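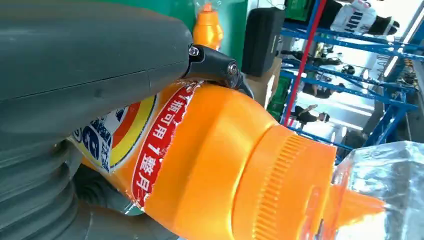

**Spending plan, Tetbridge bottle-handling project (part 2)**

Our budget for the second half was $2,000, and I wanted to blow all of it on one fancy hand from Harnadent. Glad I got talked out of it! The Harnadent quote was 2,000 on the nose, with zero left for shipping or spare parts.

So I went back and split our list into stuff we need by May and stuff that can wait:

- 3 sets of replacement fingertips from Rebelo, $162 for the lot
- cable sleeves and screws (we lose so many screws)
- more bottles, same size as now
- the Horkell service plan – waiting on this one

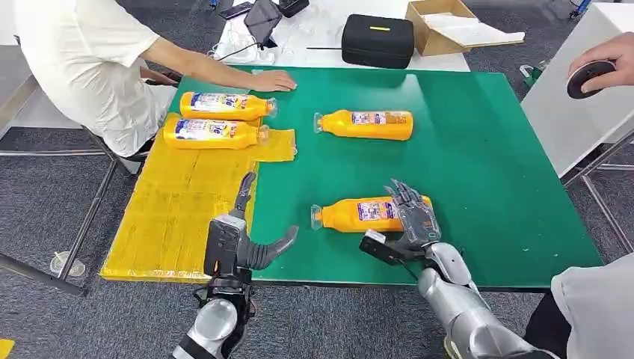

*Fig. 2. Two-fingered gripper on the left arm, multi-fingered hand on the right, bottles on the green table.*

I'd still like a second multi-fingered hand someday, but a matched pair means new mounts too, and I haven't priced those yet. Horkell wants a yearly commitment, so I've asked them for a shorter one.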